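Washing wool blankets at home, or am I asking for trouble?

Posted by marnie_w, 1 Jun 2020

Hello everyone, and sorry in advance for the length of this. My aunt has moved into a smaller place and I have inherited her blankets, which is lovely, except that there are a lot of them and they all smell like the inside of a cedar chest that has not been opened in a very long time. Two are Luvach blankets, the heavy kind with the satin edge, and the rest have no label at all. I called the cleaner in town and he wants $32 apiece, and I just can't do that for the whole pile.

So, has anyone here washed a real wool blanket in a regular machine and lived to tell about it? I have a Kudeck front loader with a wool setting that I have never once touched. I also have a bathtub and two reasonably strong arms.

Reply from pinecone51

Welcome, Marnie! I have been washing mine in the machine for years and they come out soft as anything. Cold water, the wool setting, a small amount of wool wash (much less than you think, a tablespoon is plenty) and one blanket at a time. Take it out the minute it stops so it isn't sitting there in a lump. Then I lay it over two racks on the back porch and turn it every few hours. My mother would have had a fit, but she also ironed dish towels.

Reply from Ileana Cozma

I'm going to disagree with pinecone51, very fondly, because I lost a good blanket exactly that way. Those wool settings are not all the same. Mine turned the drum a great deal more than I expected and the blanket came out thick and stiff, and small enough for a crib. The dog has it now and he is thrilled with it, but I was not.

Bathtub every time for me. Fill it with cool water, stir in the wash, push the blanket under and let it soak for half an hour. Press it, don't rub it. Drain, fill again, press again, and keep going until the water is clear. It is a wet and tiring afternoon and your knees will complain, so put a folded towel down first.
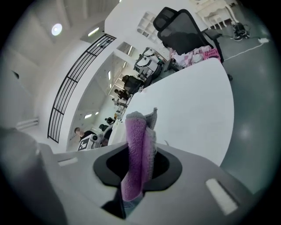 Household Textiles and Laundry Group

One more thing I should have put in, Marnie. Before you wet anything, hang the blankets outside in the shade on a breezy day and leave them until evening. Cedar smell is stubborn, but a good airing takes out more of it than you would believe, and you may find that half the pile doesn't need washing at all. I do this with ours every October before they go back on the beds.

Reply from pinecone51

Fair enough about the drum, Ileana, and I'm sorry about your blanket. I do still think the bathtub has its own dangers. A soaked wool blanket weighs as much as a grown goat, and if you haul it up by one end it will stretch and never go back. At least the machine spins some of the water out for you. Couldn't she soak in the tub and then use only the spin?

Reply from Ileana Cozma

She could, on the lowest speed. I roll mine in big towels and kneel on the roll, but I can see how that gets old after the third blanket.

Reply from tobacco_road_tess

Jumping in about the satin edges. Check the stitching before you do anything, whichever side you're on! I had a Skála throw where the binding thread had rotted clean through, and the whole edge floated off in the rinse like a ribbon. I had to sew it back by hand over most of a winter. A few stitches beforehand would have saved me the bother.

Reply from marnie_w

Oh, you are all so kind. I hung three out on the line this morning and went over the bindings with my glasses on, and one of the Luvachs does have a loose corner, so thank you, Tess. I think I'll start with the ugliest blanket of the lot, a brown one with a moth hole, and try the tub with the slow spin after. If it shrinks, my sister's cat can have it.

Does anybody have strong feelings about vinegar in the rinse?

Reply from pinecone51

Half a cup, yes, always.

Reply from Ileana Cozma

Never needed it, but I don't think half a cup will hurt that brown one. Do let us know how it dries.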